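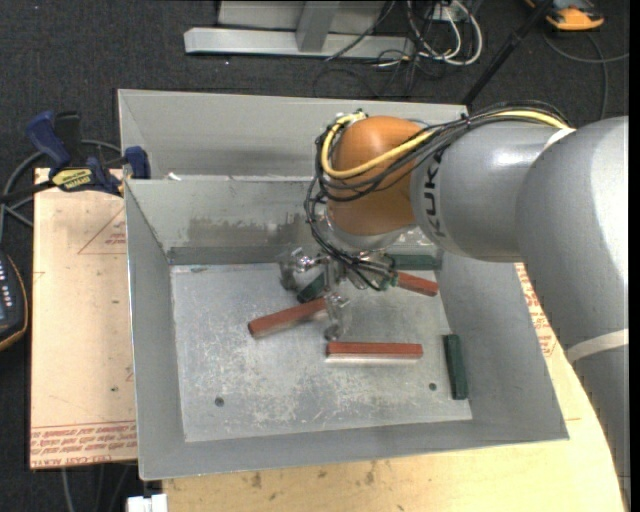

Students in the capstone course in automation at Seder Technical College have finished the first full test series of their bin-picking cell, the project the class has worked on since the fall term. The task is to empty a metal bin of mixed parts with an industrial arm and a jointed-finger gripper, without fixtures and without telling the controller where each part lies. The parts are plain bars in two colors, red and green, and they lie in the bin at whatever angle they happen to land. The bin itself is sheet metal with slanted sides, which limits how far the wrist can tilt when a block rests against a wall. The arm is a KUKA, with the cables for the tool routed over the wrist.

The cell was set up for the Waltine Challenge, a regional student contest in robotic handling. The contest was planned for March and was then moved to a remote format. Each team now runs the task in its own lab, submits log files and uncut video, and answers written questions from the judges. Results are due in May 2020.

Under the contest rules a team must complete 200 pick attempts in one series. A pick is scored if the block leaves the bin, clears the rim and is released inside a marked area on the table. A block that is dropped on the way counts as a miss even if it lands in the right place. Contact with the bin wall is allowed up to a force limit set by the organizers. Above that limit the attempt is void and the team loses the points for the block before it as well.

The Seder class divided the work into perception, grasp planning, motion and test. The perception group used a depth camera and a color segmentation step written in the second-year vision course. Red and green separate well under the lab lights, but bare metal is a harder background. Worn areas on the bin floor return bright reflections, and in early runs the software reported these as the long edge of a block. The group reduced the false detections with a fixed background model of the empty bin and a minimum height above the floor. Blocks lying flat are now found in nearly all cases. Two blocks touching end to end are still sometimes read as one long block, and the planner then aims for the middle, where the joint is.

Grasp planning is done with a program the students call Antal. It generates candidate grasps along the long axis of each detected block, removes those that would bring a finger within a set distance of a wall, and ranks the rest by clearance and by the amount of wrist rotation needed. An earlier version ranked by clearance alone. That gave safe grasps but long moves, and in several cases the arm turned the wrist nearly to its limit and pulled the cable loop tight. The rotation term was added after the supervising staff stopped a run for this reason – the same day the class wrote a separate check that refuses any move past a set wrist angle.

The hardest positions are blocks that stand along a side wall or lie in a corner. One finger needs room between the block and the sheet metal, and often there is none. The class tried two methods. In the first, the gripper closes on the ends of the block in place of its sides. In the second, one finger pushes the block toward the middle of the bin before a normal grasp is attempted. Pushing takes longer but gave better results, and it is the method used in the contest runs. The rules do not count a push as an attempt as long as the gripper stays open.

In the motion group most of the time went into speed settings. The approach to the bin is run fast, the last part of the descent slow, and the lift slow until the block is above the rim. The group also moved the camera trigger so that the next image is taken while the arm is over the release area and out of view of the sensor. This removed the waiting time between cycles. It also introduced a fault in which the image was sometimes taken one cycle too early, with the arm still in it. The fault was traced to a timer left over from the first version of the program and has been corrected.

Before the contest series the class logged 2,111 practice attempts over the term. The log holds the detected pose, the selected grasp, gripper width after closing, and the outcome. Gripper width proved to be the most useful value. If the fingers close further than the width of a block, the grasp has failed and the arm can go back to the bin at once, without a complete trip to the release area.

In the test series 17 attempts were scored as misses. Most were blocks in the far corners, and a smaller number were slips during the lift. No attempt was voided for wall contact. The class has asked to submit this series as its official entry but may run a second one if lab access allows. At present the number of people in the lab is restricted, and most of the students follow the runs over a remote connection while staff operate the cell.

Three other schools are entered in the same division. The Ferach team, which won last year, uses a suction tool. Suction is allowed under the rules, and with flat-sided blocks it avoids most of the clearance problem at the walls. The Seder students considered it in the fall and decided to stay with fingers, as the course requires a force-controlled grasp.

The written part of the entry is limited to 100 lines of text plus diagrams. Scoring is by completed picks first, then by total cycle time, then by the report. The program code for Antal will be placed on the department server after the judging is closed, along with the practice log. Next year's class is to take over the cell with the same bin and a new set of parts, including round ones.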